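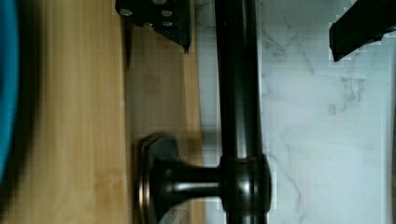
Photo: Aishwarya Raju

Kitchen Counter FAQ – the questions I get most

I've been writing about our little kitchen since June, and the same questions keep landing in my inbox. I finally sat down and answered them in one place. Last updated 2018-08-12.

Is the faucet black or brown?
It's oil-rubbed bronze, so a bit of both! On gray mornings it reads almost black, and then the sun comes in and you get this warm brown glow off it. I wipe it with a soft cloth and plain water. No vinegar, please. I tried vinegar on our old one and the finish went blotchy in a week.

Doesn't dark metal look heavy next to pale stone?
I worried about that too. My husband Prakash Mathew wanted chrome and we went back and forth on it for ages (he has come around, mostly). I love the contrast, and I think the honey-colored wood helps everything get along.

What did the counter project cost?
$3,798 all in, including the plumber. We got quotes from 4 places and went with Druvura, who were slow to call back but very neat once they showed up.

Why do you keep so much stuff out?
Because I use it! My rule is that if I reach for something most days, it can live on the counter. The pasta stays in a clear canister so I can see when we're running low, and the colored spirals are cheerful to look at. 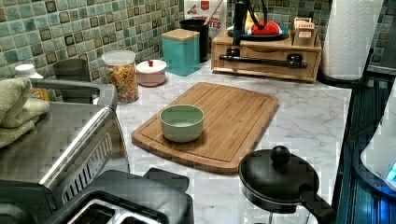
Everything else has to earn its spot along the back wall – sugar, utensils, snacks. I keep the middle for chopping, and I try hard not to let the mail pile up there. The wooden organizer with the little drawer is where the rubber bands and the good scissors go.

How do you look after a bamboo board?
Hand wash, dry it right away, stand it on its edge overnight. I rub in food-grade mineral oil when it starts looking thirsty. Get one with a juice groove if you cut a lot of tomatoes or melon – so much less mopping up.

Was the mosaic hard to match?
Not really. I picked the teal canister to go with the greens in the tile, and then I got a bit carried away with green in general. Bowls, towels, you name it.

Can I send you a question?
Sure, leave it in the comments. I'm usually on here Sunday evenings once the dishes are done.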